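Elif Naz Ateş
I am sorting the packing things in our room this week, and I decided to write it down in small posts. Maybe it is useful for someone who also sends parcels from one table.

Elif Naz Ateş
We make fabric pouches and small covers, and we sell them under the name Grirden. It is me and I-seul Ham, who sews much better than I do. The packing is my part.

Elif Naz Ateş
In February we sent 17 parcels in the whole month. Last month it was 105. The way of packing stayed the same, and this is the problem. I still kept the tape in a drawer under the fabric, together with buttons and receipts.

Elif Naz Ateş
So the first step was to take everything out of that drawer. I found three pairs of scissors which I believed were lost. One of them I had already replaced, two times.

Elif Naz Ateş
I asked Idris Beddoe for advice, he packed orders at Plirnent for seven years. He told me to stop buying boxes with little compartments. He said a person with tired hands does not put a thing back into a compartment, she puts it near the compartment. I felt a little bit seen by this.

Elif Naz Ateş
His method is with open baskets only. One basket for what goes to the customer, one basket for what I use to close the parcel. Nothing with a lid. Both stay on the table and I am not allowed to put them on the floor.

Elif Naz Ateş
I did not want to buy anything new, so I took what we had at home. One is a brown wicker basket, shallow and rectangular, it was for bread before. The other is yellow plastic, woven, from the market. They do not match and I-seul does not like them next to each other. She is right, but they are the correct size.
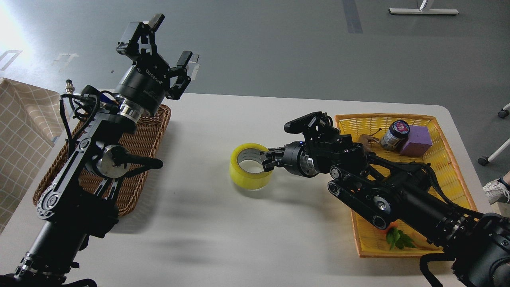

Elif Naz Ateş
About the tape, I have an opinion now. I tried the brown paper one, the clear one and the yellow one. The brown paper one is beautiful but in our room it did not stick well in the humid weeks. With the clear one I lose the end each time and I stand there scratching it with my nail.

Elif Naz Ateş
Yellow tape is the winner for me. It is still a little transparent, but I can see the end of it, and I can see on the parcel if I closed the side or forgot. It is not elegant. For elegant we have the tissue paper inside.

Elif Naz Ateş
A small trick, maybe everyone knows it already: fold the last bit of the tape under itself before you put the roll down. I have done it since I was a student and I still forget it when the courier is at the door.

Elif Naz Ateş
Someone asked what I did with the tape dispenser, the heavy one with teeth. I gave it to Ekrem Özkan for his shop. It cut my finger more often than it cut the tape. Scissors are slower, but I am a calm person with scissors.

Elif Naz Ateş
The table is white, and I was against it in the beginning because every pencil line stays there. Now I like it. A dark thread or a lost label is visible at once. I clean it with a cloth and a drop of dish soap in the evening.

Elif Naz Ateş
What I have not solved is the labels. They come from the printer in a long strip and they curl. Yiğit Ersoy says to put them under a book for the night. I tried with one book, it was not heavy enough. Tonight I try with the dictionary.

Elif Naz Ateş
Also not solved: bubble wrap. It does not go in any basket, it has no shape. At the moment it is behind the door and it falls on whoever comes in. If you have an idea that does not need a hole in the wall, please write me. We are renting.

Elif Naz Ateş
I measured my time with the kitchen timer, one parcel from empty box to closed box. Before the baskets it was seven minutes. I will measure again after 20 more parcels, when my hands have learned the new places. To measure on the first day would not be fair.

Elif Naz Ateş
I-seul read this and wants me to add that the bread now lives on a plate. She would like a new bread basket. I wrote it on the shopping list, under the labels.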